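4.3 Setting the Timer on the Branent Pool Pump Controller

The pool pump is often the second largest user of electricity in a house, after the water heater. Most pumps are left running far longer than the pool needs. The Branent controller lets you set when the pump runs and for how long.

Before you start

You will need the pump's rated power, printed on the motor label, and the volume of your pool. The controller must already be mounted and wired as described in section 3. If the display is blank, go back to 3.6.

CAUTION: Wiring inside the controller housing must be done by a licensed electrician. Switch off the pool circuit at the main panel before removing the cover.

Setting the clock

1. Press and hold MENU until the display shows CLOCK.
2. Set the hour with the arrow keys and press OK.
3. Set the minutes and press OK again.
4. Check that AM or PM is correct. A clock set 12 hours off will run the pump at night.

Note: The clock does not change for daylight saving time. Reset it by hand in March and again in the fall.

Setting the run times

1. Press MENU until the display shows PROG 1.
2. Enter the start time. If your utility charges more in the late afternoon, choose a start time in the morning.
3. Enter the stop time and press OK.
4. Repeat for PROG 2 if you want a second run. Leave it at --:-- if you do not.
5. Press AUTO. The small clock symbol stays lit while the timer is in control.

Two shorter runs usually keep the surface cleaner than one long run. Do not let PROG 1 and PROG 2 overlap. The controller will show E4 and ignore the second program.

Reading the energy counter

Press INFO twice to see the kilowatt-hours used since the last reset. Sibel Kozan, who tested the controller on her own pool, logged 2,628 kWh in the year before she set a program. Write down your reading before resetting the counter, as old readings are not stored.

CAUTION: Do not run the pump with the suction valve closed. The seal can overheat and fail.

If you lose the printed quick guide, the same steps are listed under HELP on the display. For a replacement, contact Clakeo customer service and give the model number from the side of the housing.

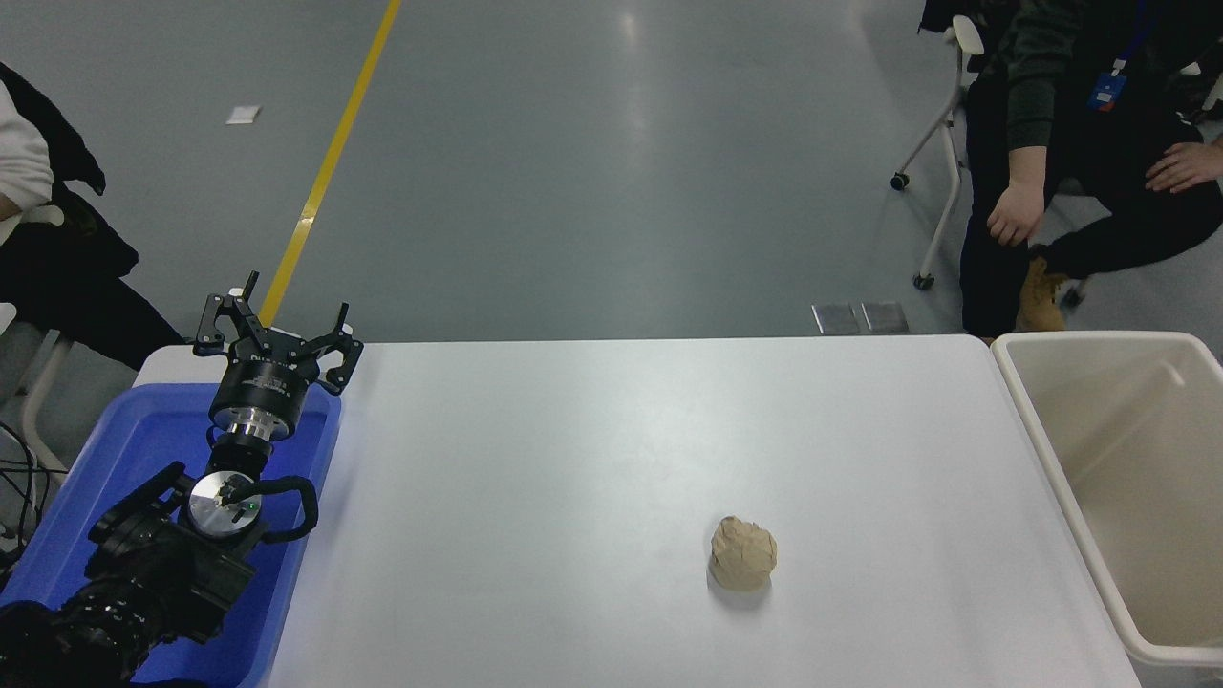

Continue with section 4.4 if your pool has a heater. The heater must be set to turn off before the pump stops, and the delay is set in the same menu.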